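Resetting the head camera and drawer task in Tidaser

After a Mivora update the simulated robot often loses its camera offset, and the left gripper stops short of the drawer handles or runs into the front. Resetting it takes one restart.

1. Stop the run and save the log. Don't just pause it -- a paused run keeps the old offset.

2. Open the robot file and find the head camera block. Set the downward tilt to 40 degrees.

3. Set the left gripper's approach distance to 8 centimeters. Leave the right arm alone for now.

4. Restart with seed 523 so the bedroom loads with the same layout each time.

5. Switch to the head view and step the left arm toward the upper purple drawer. Stop before contact.

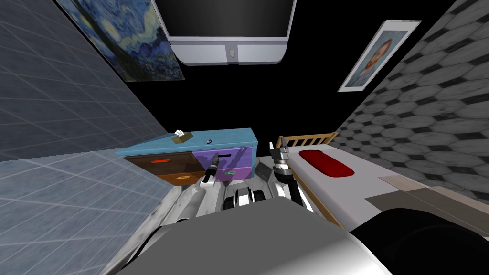
6. Compare the gripper position in the log with the handle position. If they differ by more than 2 centimeters sideways, go back to the camera block and check the yaw.

7. Repeat for the lower drawer, then save the file under a new name. Mivora overwrites the default one at the next update.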